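Chapter 8
Small Things in Boxes: How Households Value What They Keep

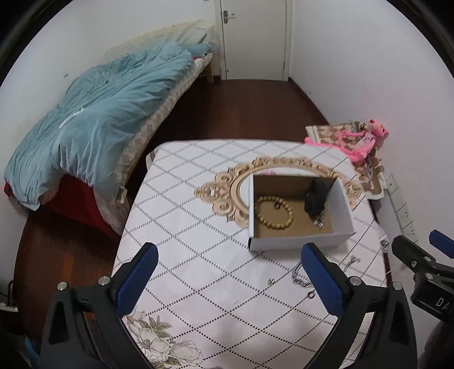 Ask a household what it owns and you will hear first about the car, then the boiler, then, after a pause, the sofa. Very few people begin with the bracelet. Yet when the town of Gruvville flooded one August and residents were asked what they had carried upstairs, the boiler was not mentioned once. Jewellery, letters and a surprising amount of string had all made the journey.

Economists find this irritating. A thing has a price, the price can be looked up, and a sensible person with wet ankles ought to save the items in descending order. Ertuğrul Karabulut, who spent two winters in Kernmont going through other people's drawers with their permission, came back with a list of 1,396 objects and a low opinion of descending order. Almost 60 per cent of the objects had no resale value at all. Their owners, asked to name a price, tended to name an absurd one or change the subject.

This chapter deals with the gap between those two answers. We begin with exchange value, already met in Chapter 3 and no more exciting on a second visit. We then turn to sentimental value, which insurers decline to cover and solicitors charge by the hour to discuss. The final section looks at inheritance, and in particular at the Hunt case, in which 121 letters passed between two sisters over a biscuit tin.

By the end of the chapter you should be able to:
Explain the difference between price, cost and worth
Describe how a gift changes value when it is given, kept or passed on
Discuss why contents insurance suits televisions better than keepsakes

Key terms: exchange value, sentimental value, endowment effect, keepsake, probate

Before you start
Choose one small object you would not sell. Write down what you think a stranger would pay for it, then put the figure away until Section 8.4.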